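28/05/2026

Qué día tan bueno. Me he pasado la mañana entera con la norma interna de Liyanage abierta en una ventana y el simulador en la otra, y por primera vez las dos cosas hablaban el mismo idioma. Llevaba desde el invierno diciendo que un protocolo de manipulación se tiene que poder leer en voz alta mientras el robot trabaja, y hoy lo he hecho, yo sola en el despacho, leyéndole artículos a la pantalla como quien lee una receta.

El borrador que discutimos con los de Wornton tenía un apartado larguísimo sobre la postura de reposo. Larguísimo y flojo: «las pinzas se mantendrán en posición segura». ¿Segura para quién? ¿Respecto a qué? Lo he tachado y he escrito lo que de verdad quiero que compruebe quien revise un episodio: las dos pinzas a la vista de la cámara de cabeza, puntas hacia arriba, dedos separados, y nada suelto en la encimera entre una y otra antes de dar la orden. Cuatro cosas que se ven de un vistazo. Si falta una, no se empieza y se anota. 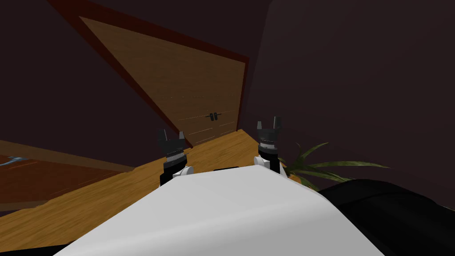 Las dos pinzas en alto junto al torso, con la encimera despejada entre ellas. Al fondo, los tiradores negros del armario.

Me encanta esta vista, aunque me ha costado una discusión conmigo misma. La planta de la derecha queda muy cerca de la pinza de ese lado, y el borrador no decía una palabra de los objetos que no forman parte de la tarea. He añadido un párrafo: lo que decora también cuenta como obstáculo, y un roce con una hoja se registra igual que un golpe contra un mueble. En Fusarico van a protestar porque les sube el número de incidencias. Pues que suba. Prefiero una tabla fea en mayo que una sorpresa en agosto, cuando toca pasar al equipo físico.

A mediodía, lentejas frías delante del registro. He llegado hasta el episodio 2828 y he encontrado el mismo vicio en un montón de fichas: el anotador escribe «agarre» en cuanto la pinza se acerca al mueble. ¡Y no! Acercarse es una fase, cerrar los dedos es otra, y tener algo sujeto es otra más. La guía nueva las separa con etiquetas distintas y prohíbe adelantar la etiqueta. Si en ese instante no hay nada entre los dedos, se pone «abierta, sin objeto» y se sigue. Parece una manía mía de bibliotecaria, lo sé, pero con 3000 episodios previstos para la primera entrega, una palabra mal puesta se multiplica que da gusto.

He buscado un fotograma limpio para el anexo 2, el de las etiquetas, y he dado con uno estupendo, con los dedos recortados en gris sobre todo ese negro de la carcasa.
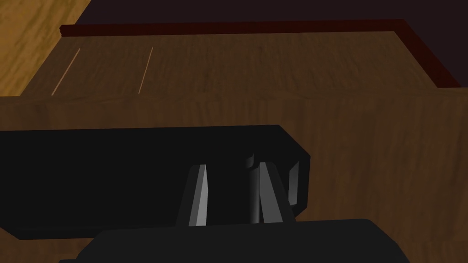
Anexo 2, pinza frente al armario de madera: «abierta, sin objeto».

Lo bonito es que con ese fotograma se entiende también la regla de la cámara cercana, que por escrito sale siempre retorcida. Desde tan cerca, el cuerpo de la pinza ocupa media imagen y tapa buena parte del frente del mueble. Por tanto: ninguna decisión sobre contacto se toma con esa cámara sola. Hay que cruzarla con la vista general o con la lectura de fuerza, y si las dos no coinciden, el episodio va a revisión. He reescrito la frase hasta que me ha cabido en una línea y media, y me he levantado a dar una vuelta por el pasillo de pura alegría.

Por la tarde he mandado la versión al grupo de Natow — con los cambios marcados y sin disculparme por ellos, que es un progreso. Queda pendiente lo de la parada: quién puede pulsarla, y si en simulación hay que exigirla igual. Yo creo que sí, los hábitos se cogen donde es barato equivocarse. También falta decidir si la luz plana del simulador merece una nota propia o va con el resto de advertencias de render.

Mañana, el glosario. Tengo que buscar una palabra decente en español para «gripper», porque en el texto conviven pinza, garra y mano, y así no hay quien audite nada. Yo voto por pinza.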